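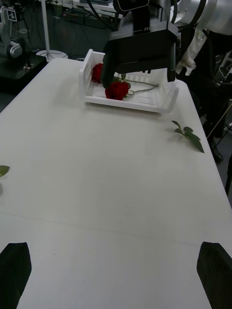
Quinlan growers to share new cut flower wash and packing site

Flower growers in the Quinlan district will have access to a shared washing, grading and packing site from February, following approval of a two-year lease on the former seed store at Adum Road.

The site will be run by the Quinlan Growers' Association and will be open to any registered grower in the district, including those who sell only at the roadside or at local markets. Growers with fewer than 500 plants in the ground will pay no joining fee in the first season.

The Association said the decision followed a long period of discussion with members, many of whom currently pack in home sheds and garages. Smaller growers have reported losing stems in warm weather when there is no cool space available between cutting and sale. Roses, stocks and sweet peas are the crops most often affected.

Under the terms of the lease, the Association will have use of the main hall, the loading bay and one cool room. A second cool room will remain in the hands of the present owner, Skilta Seeds, and will not be open to growers. Skilta Seeds will also keep the right to use the loading bay before 6 am during the sowing season.

Bookings will be offered in half-day blocks. Each grower will be given bench space, access to rinse sinks and a set of trays and buckets, which must be cleaned and returned to the racks before the end of the booking. Growers may bring their own containers provided these have been scrubbed and are free of soil. Wooden crates will not be accepted in the cool room.

The Association has asked members to note the following conditions of use. Stems must be stripped of lower leaves before they are brought inside. Plant waste is to be placed in the green bins at the rear of the building and is not to be left in the loading bay. Any stock showing signs of rust, black spot or grey mould must be kept out of the hall altogether, and the duty officer should be told so that nearby benches can be wiped down.

The cool room will be held at 2 degrees overnight. Growers of dahlias and other flowers that do not keep well at low temperatures are advised to make their own arrangements until a warmer section can be set up. The Association is seeking quotes for this work and expects to report back to members in autumn.

Funding of $2000 has been set aside for signs and labels, including a common Quinlan label that growers may use on bunches packed at the site. Use of the label is voluntary. Those wishing to use it will be required to show the variety, the date of cutting and the name of the property. An initial run of 1000 labels will be supplied at no charge, to be shared among growers in order of application.

Residents of Adum Road have been advised by letter of a modest increase in traffic during the early morning. Vehicles are asked to enter from the Nastimska Lane end and to avoid parking on the grass verge, where drainage work is still to be completed.

Registration forms are available from the Association office and from the front counter at Skilta Seeds. Growers who took part in last season's trial packing days do not need to register again, but should confirm their contact details and the crops they intend to bring. Questions about fees may be put to the office in writing or raised at the next general meeting.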